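Home News Fixtures Clubs Tables Archive

Flivildale and Arnville agree single bonus pool

Flivildale and Arnville will pay their men's and women's football squads from a single bonus pool from February, replacing the separate funds each club has kept until now. The change covers league and cup payments. Appearance fees and travel costs stay under the existing contracts. 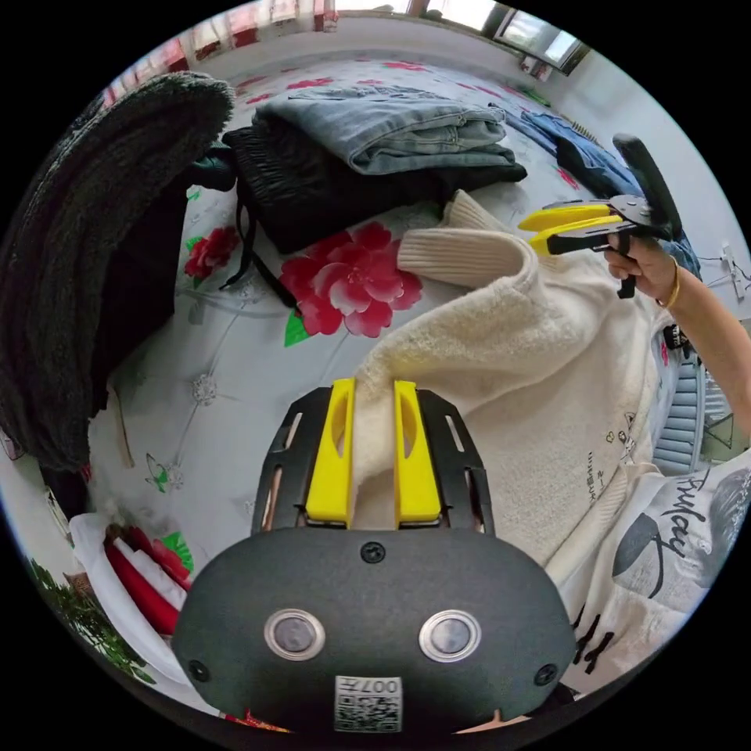

A cream fleece with a ribbed cuff, on a flowered bedsheet.

Under the new rules, prize money received by either squad goes into the club's pool and is divided by minutes played. A player needs 548 minutes in the season to draw a full share. Those below that figure receive a share in proportion, provided they have been named in at least three matchday squads. Loan players are paid by the club holding their registration on the closing date.

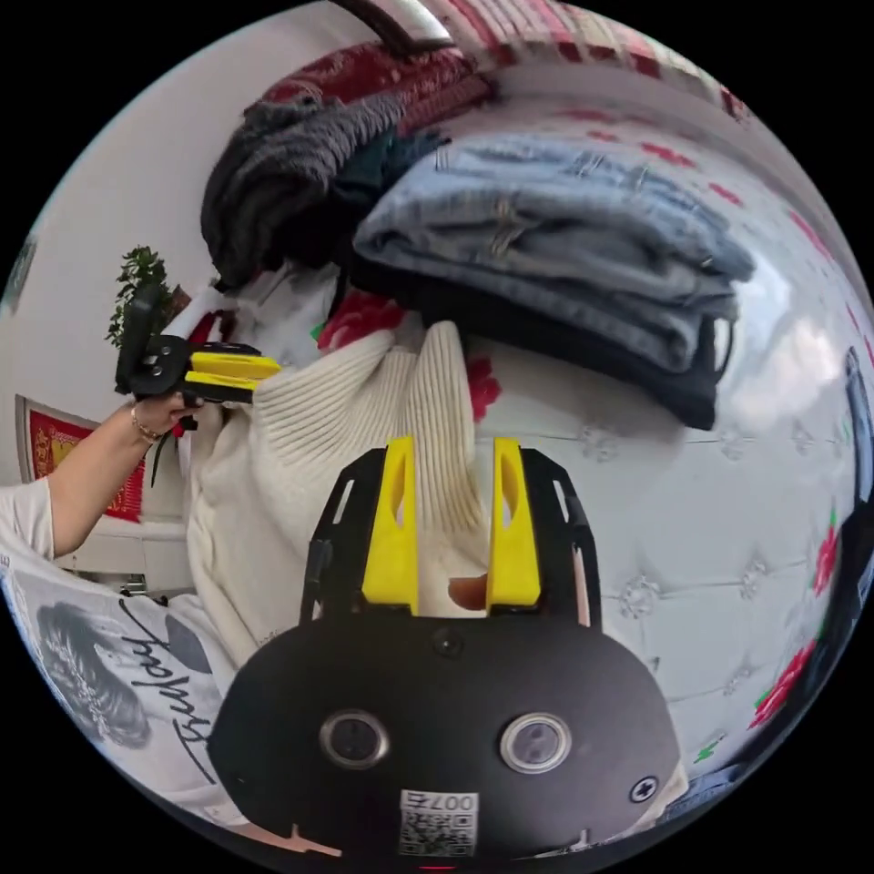 Cup money is handled separately within the pool. The squad that earned it keeps 80 per cent and the remainder is carried over to the general fund - a point on which the two clubs differed until the final draft. Payments will be made in two instalments, the first at the winter break and the second after the last league match.

Marites Dizon, who drew up the payment schedule for both clubs, said the minutes rule had been tested against last season's records. "Most players come out close to where they were. The larger changes are among substitutes, who were paid a flat sum before," she said.
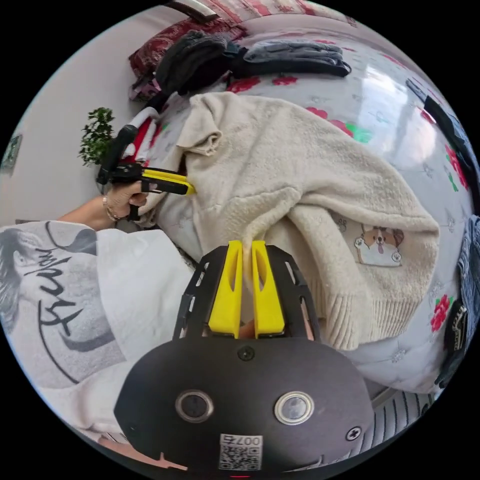 Cream knit sweater with an embroidered corgi patch.

Plullia has asked for a copy of the rules but has not said if it will adopt them. Mtshali will keep separate funds for the present season. Disputes over minutes will be settled from the referee's match report, and claims must reach the club office by 5 pm on the closing date.

Related items
Mtshali confirm pre-season friendlies
Plullia ground inspection put back
Loan registrations: what changes this season
Arnville women name new goalkeeping coach

Contact | Copyright | Back to top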